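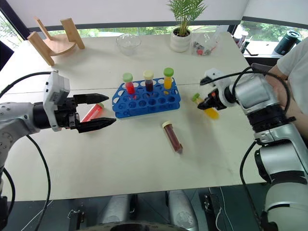 Progress report to the Farina Fund: Dillura mothers' circles

The grant pays for evening circles for mothers of children under five, hosted by churches and open to any family in the area. We now run 3 circles. The newest one opened in the hall at Flotuno and is led by Barış Kozan, who took it on after his wife's group outgrew their living room.

Attendance over the period came to 729 visits from 234 mothers. Most come twice a month. The late start (7:30 p.m.) suits women who work days, but it is hard on those with babies, and we lost several of them by spring.

Child care is still the weak spot. We budgeted for 2 paid sitters per evening and have often had one. Tarık Başaran has rewritten the posting and raised the hourly rate, using money left over from printing – the transfer is shown in the budget sheet.

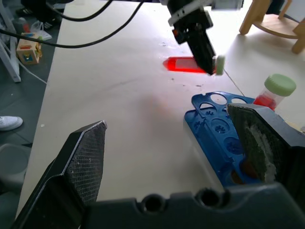

**Civencombe, August**

The circle in this town met all summer. Topics were chosen by the mothers: sleep, money, praying with small children, and how to ask a husband or a sister for help. The evening on guilt ran long and was repeated at their request.

Two items are behind schedule. The handbook for new leaders is in draft, with the chapter on postpartum depression waiting for a nurse to review it. The Spanish-language circle has a leader but no room yet.

We ask to move the handbook deadline to the end of the next period. No extra funds are requested.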